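Cardboard box

A cardboard box is a light, strong container made from heavy paper stock, and it is one of the great everyday inventions! Corrugated types hide a wavy sheet between flat ones, which gives them surprising stiffness for their weight. The town museum at Surkby keeps 2,973 of them, a wonderful collection begun by Séverine Delaunay.

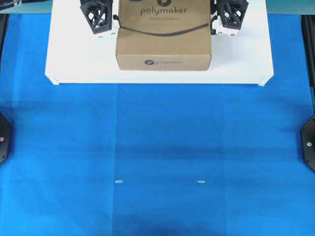
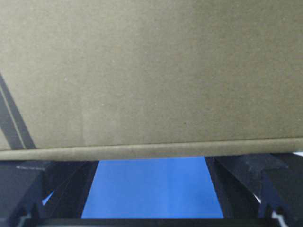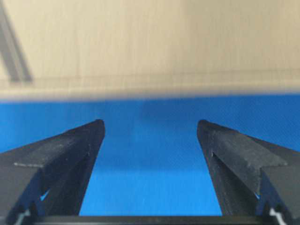
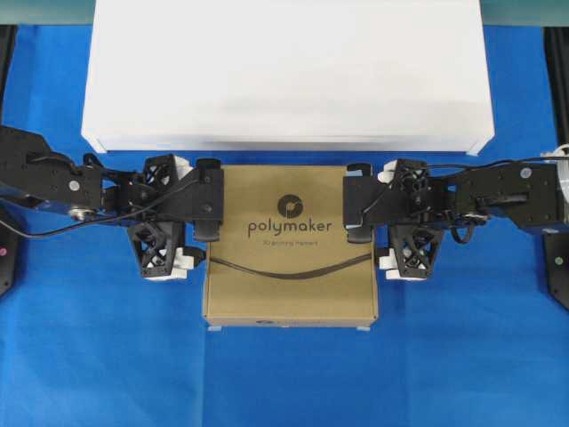 First and last pictures: a brown cardboard box with the "polymaker" name.

Most boxes ship flat and are folded when needed. Old ones can be pulped and made into new board, and children have always found even better uses for them.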